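Members' Forum > Clothing and Retail > New Collections
Gravow and Kjærgaard: the joint knitwear range

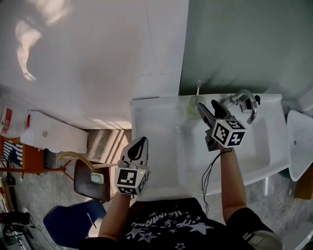 Black T-shirt with white stars and lettering, worn at the sink.

Posted by: Forum_Office
Mar 24, 2024

Members are advised that Gravow has confirmed a joint range with the Danish knitwear house Kjærgaard, to be sold under both names from October. The range will consist of jumpers, cardigans and a small number of scarves for men and women. Children's sizes are not included in the first delivery. Selection has been led by Esben Bech for Kjærgaard and Sandra Heywood for Gravow.

Scarves will begin at £70 and the heaviest cardigan will be priced at £110. Stock will be held at the Eltham shop and online. This thread is open for comment. Members are asked to keep to the subject of the range and to raise matters concerning existing orders in the Customer Service section.

Posted by: merino_and_co

I am grateful to the office for the notice. May I ask whether the yarn is to be spun at Vunholm, as it was for Kjærgaard's own winter line? The announcement I received by post refers only to "Danish wool", and that wording could cover a great deal. I should wish to know before placing an order at £110.

Posted by: Forum_Office

The information supplied to us states that the cardigans and jumpers will use Vunholm yarn. The scarves are described separately and no mill is named for them. We have asked for clarification and will post the reply in this thread.

Posted by: P. Larkfield

I must register a degree of disappointment. Gravow has now entered into two joint ranges in as many years, and on the previous occasion the regular line suffered. The plain crew neck in navy was withdrawn to make room on the shelves and did not return until the following season, by which time the collar had been altered. Customers who have bought the same garment for many years are entitled to expect that it will remain available.

I have no quarrel with Kjærgaard, whose work I respect.

Posted by: hemline_south

With respect to the previous poster, the navy crew neck was withdrawn before the last joint range was announced. I enquired at the Eltham shop at the time and was told that the supplier had changed. The two matters were unconnected.

The altered collar is, in my view, an improvement. It lies flat under a jacket.

Posted by: P. Larkfield

I was given a different account by the same shop. I do not doubt that hemline_south was told what is reported above, but I would ask that it not be presented as settled. As to the collar, I have returned both of the jumpers I bought with it.

Posted by: Dunmere

Could the office confirm the sizing? Kjærgaard garments have always been cut narrow in the shoulder and long in the sleeve. Gravow's are the reverse. If the joint range follows the Danish pattern I shall need to go up a size, and if it follows the British one I shall not. A size chart in advance of October would spare a good many returns.

Posted by: Forum_Office

The sizing will follow the Gravow chart for the body and the Kjærgaard chart for the sleeve. A combined chart is to be issued with the autumn catalogue.

Posted by: Dunmere

Thank you. I am bound to say that this does not sound promising for persons with short arms.

Posted by: merino_and_co

The cuffs on Kjærgaard's jumpers are deep enough to be turned back once without looking untidy. I have done so for years. It would be a different matter if they adopted the narrow ribbed cuff, and I hope Mr Bech has resisted it.

Posted by: tolland_w

I have read the announcement twice and can find no list of colours. The covering letter speaks of "shades drawn from the northern coast", from which I expect grey, a second grey and a green that photographs as grey. Is anything firmer available?

Posted by: hemline_south

The shop had a card of yarn samples on the counter when I called. There was oatmeal, charcoal, a dark green and a rust. I was told that the rust was still under discussion and that Mrs Heywood was in favour of it. I would support her. Gravow has had nothing in a warm colour since the mustard waistcoat was dropped.

Posted by: P. Larkfield

The mustard waistcoat was dropped because it did not sell.

Posted by: hemline_south

It was offered in one length only and was never displayed in the window. I do not consider that a fair trial.

Posted by: Forum_Office

Members are reminded that discontinued lines have their own section. The waistcoat may be discussed there.

We have now received a reply concerning the scarves. They are to be knitted from a blend of wool and cotton, and the yarn is not from Vunholm. Washing instructions will be printed on the label and hand washing is recommended for the whole range.

Posted by: merino_and_co

I am obliged to the office for pursuing this. In that case £70 seems to me high for a scarf, and I shall confine my order to the cardigan. A blend is perfectly serviceable, but it ought to be priced as one.

Posted by: tolland_w

I take the opposite view. Pure wool at the neck is more than I can tolerate, and I have paid more than that for a scarf I could not wear past the front gate. I shall order the scarf in charcoal and leave the cardigan to others.

Posted by: Dunmere

Will it be possible to try the samples on at Eltham before orders open, or are they for display only?

Posted by: Forum_Office

Samples in medium and large will be available to try on by appointment. Requests should be made to the shop directly and not through this forum.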